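Setting jaw parallelism and pad grip on a hand-held gripper

Palus build notes, part 4
Renu Bhatt, 18 August 2023

This part assumes the linkage is assembled and the camera mount is fitted. You need a 2 mm hex key, feeler gauges, thread locker and a flat surface.

1. Zero the linkage

Back off all the pivot screws a quarter turn. Close the jaws by hand until the pads touch. If the tips meet first, the outer bars are short; if the heels meet first, they are long. Correct at the outer pivots only. The inner pivots set the travel, and moving them means starting over.

2. Check the gap

Open the jaws to 8 mm and measure at the tip and at the heel. A difference under 0.2 mm is good enough for small parts. Gudrun Westerberg's unit, built from the same files, needed one washer under the left outer pivot. Mine needed none.

3. Seat the pads

Clean the jaw face with alcohol and let it dry. Press each pad on from the heel toward the tip. Ribs on the two pads should line up when the jaws close. Offset ribs will tip a thin part sideways as it is gripped. Trim any overhang with a sharp blade.

4. Lock the pivots

Tighten in pairs, left then right. Apply thread locker to one screw at a time and cycle the jaws 11 times before moving to the next. Leave overnight.

5. Try mixed small objects

Use parts with different stiffness: a rigid ring, a cord, a string of beads. Spread them on a cloth with space between them and an open box behind. Approach with the jaws wide, lower until the tips brush the cloth, then close slowly. If the cloth bunches between the tips, raise the approach height 1 mm and repeat.
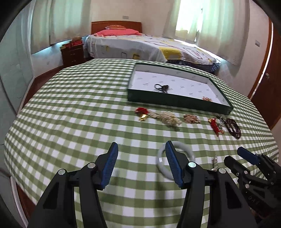 TROUBLESHOOTING

Beads slip out at the tip: pad not seated fully forward. Repeat step 3.

Bangle rotates in the grip: jaws not parallel. Return to step 2.

Jaws stiff after locking: thread locker has reached the pivot face. Remove the screw, clean both surfaces and refit.

Tangled cords lift together: separate them by hand before the run. Pad changes make no difference to this.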